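4.2 Why folding is still the hard bit

I'll admit I went into this part of the study feeling rather cocky. Wiping a worktop had gone well, loading a drum had gone well enough, and I thought towels and cloths would be a matter of collecting more examples. We ended up with 272 folding demonstrations, of which 199 were clean enough to train on, and the policy still made a dreadful mess of anything fluffy (Athina Kyriakidis had warned me, and has been very decent about it since). 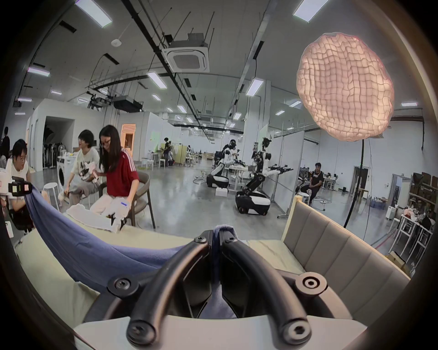

Figure 3. Collecting cloth-handling demonstrations with hand-held grippers.

Soft fabric has no fixed shape, so the policy can't lean on edges the way it does with a mug or a box. Most of our failures came in the first few moments, before any folding had begun: the fingers closed on two layers when we wanted one, or slid off altogether. People get round this by sharing the load. The blue cloth in Figure 3 is held by one gripper at its left end and pinched at a fold by another, and it still sags across the table between them. Try writing down a target pose for that! We gave up on poses quite early and let the model predict short finger movements straight from the wrist view, which helped with flat cloths and did next to nothing for crumpled ones.

So can a machine do the laundry yet? Ours can manage a tea towel if you lay it out nicely first, and I'd call that half a chore at best. The crumpled starts are where I'd spend the next batch of demonstrations, and we come back to them in Section 5.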